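6. Setting up a petition in Fondavach

6.1 Before you start

You need an account with the Organiser role. Campaigners with the Contributor role can draft the text of a petition but cannot open it for signing. If the Petitions tab is greyed out, ask your branch administrator to change your role under Settings > People.

Have the following to hand:
- the exact wording of the petition, agreed by the lead petitioner
- the name of the body it is addressed to
- that body's rules on petitions, in their current version
- a boundary file or postcode list for the area

Note: Fondavach does not check your wording against the rules of the receiving body. Some councils reject a petition that names an officer or asks for more than one action. Read the rules before step 1, as the wording is locked once the first signature has been recorded.

6.2 Creating the petition

1. Open Petitions and select New.

2. Enter a title. Keep it to a single line. The title appears on the signing page, on paper sheets and in the covering letter, and it cannot be different in each.

3. Paste the wording into the Prayer box. Formatting is removed on saving. Paragraph breaks are kept.

4. Choose the receiving body from the list. If it is not there, select Other and type its full name. Bodies added in this way are visible to your branch only.

5. Enter the lead petitioner's name and postal address. The address is held on the record and is printed on the covering letter, but does not appear on the public page.

6. Set the signature target. The branch default is 113. Type over it if the receiving body has its own threshold – the target drives the progress bar and the reminder messages, so a wrong figure here will produce wrong reminders.

7. Select Save as draft.

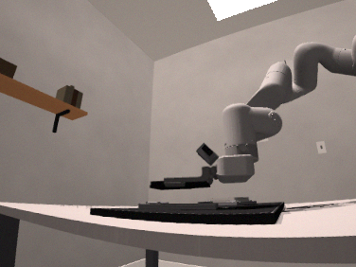 The draft now appears in the list with a grey marker. It can be edited by any Organiser in the same branch. Two people should not edit one draft at the same time. The later save overwrites the earlier one without a warning.

6.3 Setting the area

Signatures are sorted as inside or outside the area. Those outside are kept, but are counted separately in the export.

1. In the draft, open Area.

2. Upload a boundary file, or paste a postcode list with one postcode to a line.

3. Select Test and enter a postcode you know to be inside the area, then one you know to be outside. Both results must be correct before you go on.

4. If the area crosses a ward boundary, tick Split by ward. The export will then contain one sheet for each ward. In the training data, Akwood and Ukska are set up as neighbouring wards and can be used for practice.

Caution: Changing the area after signing has opened causes every signature to be sorted again. Counts already sent to the press or to councillors may no longer match the record.

6.4 Paper sheets

Paper and online signatures can be collected for the same petition, provided the receiving body allows it.

1. Open Sheets and select Generate. Each sheet carries the title, the full prayer and a sheet number.

2. Print on one side only. The reverse must stay blank for the checker's initials.

3. Record who has taken which sheet numbers. Use the Issued to column, even for sheets you carry yourself.

4. When sheets come back, enter each line under Sheets > Key in. Illegible lines are entered as Unreadable and are not counted.

5. Run Find duplicates. The tool matches on surname, house number and postcode. It does not delete anything. Review each pair and choose Keep both or Keep first.

Note: Members of one household often share a surname and initial. Do not choose Keep first without comparing the two entries on the original sheets.

Keep the originals until the receiving body has confirmed the count in writing. A scan is not accepted everywhere.

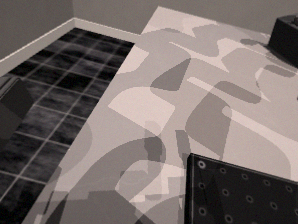 Figure 6: Tabletop with a camouflage-like pattern, above a dark tiled floor.

6.5 Opening and closing

1. Ask a second Organiser to read the draft and select Approve. You cannot approve your own draft.

2. Set the closing day and time. Signing closes at the minute entered. If you are running a street stall on a Saturday, close the following week to leave time for keying in.

3. Select Open. The marker turns green and the public page goes live within 5 minutes.

4. To pause signing, select Suspend. Visitors see the petition text but no form. Suspending does not move the closing time.

5. After closing, select Export > Submission pack. The pack holds the covering letter, the signature list and the count by area.

Caution: The signature list contains names and addresses. Send it to the receiving body only, and by the method it specifies. Do not attach it to a message to members or supporters.

6.6 Common faults

Count on the public page is lower than in the record: the page is refreshed every 3 minutes. Wait, then reload.

Approve button missing: the draft has no area, or the area test has not been run.

Error 54 on export: a sheet has been issued but neither keyed in nor marked as lost. Open Sheets, filter by Outstanding and deal with each line.

Covering letter shows the wrong branch: the petition was copied from another branch, usually Rampersad, where the shared templates are kept. Correct the branch under Details and export again.

Section prepared by Thabiso Matlala. Steps checked by Bogdan Malinowski.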